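Lirnen Flat-Pack Stand

A white plastic frame, square and tray-like, with poles that stand up from it. Lay a cloth over the table first - black shows up the small white bits you would otherwise be hunting for on Monday. Keep the clear bags until you have finished. You will throw them out too early anyway. 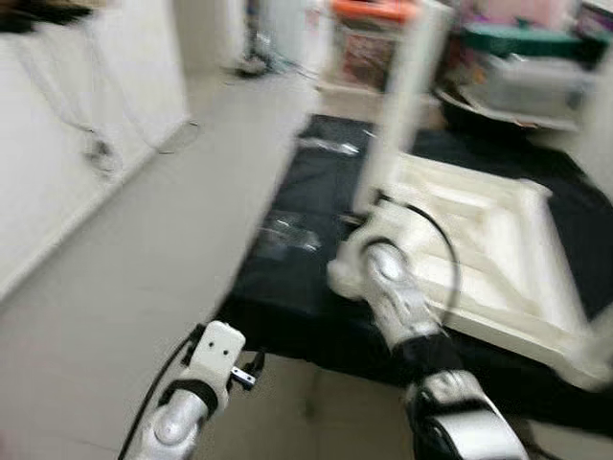

What you get

4 poles, 3 frames, 18 clips and a leaflet of great confidence and few words. Holds 32 paperbacks, or one determined cat.

Share 3
Comments 4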